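Unit 6: Faults and Safe Stops
Case handout: the Kutora cell
Revised June 30, 2026

Read this before the lab session and bring it with you. The written exercise at the end is worth 15 points.

1. Background

The Kutora cell is the small pick-and-place setup used in the second half of this course. The arm picks up light items, mostly spoons and small containers, and moves them between a tray and a set of bins. The gripper is a two-finger parallel type made by Bepari. The cell controller is an Arkier unit, and task scripts are written in Tumis, the same language you used in Unit 4.

In September the cell had a fault during an unattended batch of 200 cycles. The arm came down too far on a pick, the fingers pressed into the surface, and the controller kept reporting normal operation for 6 more cycles before it stopped. The fingers were bent slightly out of line. No one was hurt. The cell was down for 3 days.

2. What the wrist camera gives you

The task script uses the wrist camera to find the item and to estimate how far the fingers are from the surface. Both depend on there being something in view to measure against. A plain surface at close range has very few features, so the distance estimate gets noisy and the software may fall back on the last good value.

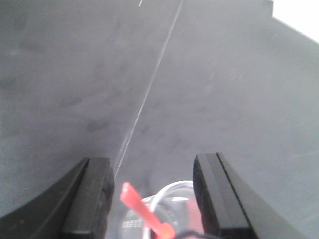 Figure 1. Wrist camera view over a gray surface, fingers apart.

In the September fault the fallback value was old. The script had stored it at the start of the approach and did not refresh it. When the camera lost its estimate, the controller went on working from a height that was no longer true. The log shows the estimate marked "valid" the whole way down, because the validity flag was copied along with the number.

Write this down, as it comes up again in Unit 8: a stored value needs a time stamp, and the code that reads it has to check the time stamp.

3. Why the force limit did not trip

The gripper has a force limit on closing. It does not have one in the approach direction. That job belongs to the arm, which watches joint current and stops when the current goes over a threshold. The threshold had been raised around a month earlier after a run of false stops, and the change was not entered in the cell log. Contact with the surface stayed under the new threshold.

Picking from a tray makes this harder. A spoon lying flat leaves very little room between "high enough to miss it" and "low enough to hit the floor of the tray." 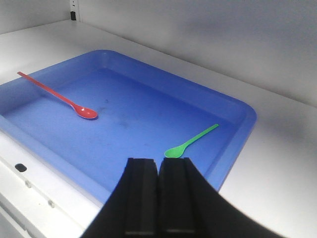 For thin items the approach should be split in two. Move at normal speed to a fixed height over the rim, pause, take a fresh estimate, then descend slowly with the lower current threshold active. If the fresh estimate fails, the arm goes back up and the cycle is marked failed. It does not try again on its own.

The original script had a retry. That accounts for the 6 extra cycles — each one failed to find the item in the fingers, logged a missed pick, and went around again with the same bad height.

4. Stops

Know the difference between these before you touch the cell.

Protective stop: the controller halts motion and holds position. Power stays on. You may clear it from the pendant after you have found the cause.

Emergency stop: drive power is removed and the brakes set. Only lab staff may reset it.

Script stop: the program ends. The arm may still be powered and may move if another program is started. Do not reach in after a script stop.

Glass containers are handled only at reduced speed. If one breaks, press the emergency stop and leave the pieces where they are.
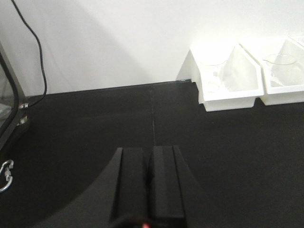

Reduced speed would not have prevented the September fault, according to one comment on last term's draft of this handout. The arm would have reached the same wrong height a little later, and a slow press can stay under a current threshold just as well as a fast one. The comment asked for a hard lower limit on height, set in the controller where a script cannot change it.

That limit is now in place. It is set per work surface, so it has to be checked whenever a tray is swapped.

5. Exercise

Write one page. Trace the fault from the first lost estimate to the final stop. For each step, name the check that was missing or disabled and say whether it belongs in the script, the controller, or the lab procedure. Then rewrite the approach section of the Tumis script with a time stamp check and no automatic retry.

Hand in the script as a separate file. Log excerpts are in the Unit 6 folder.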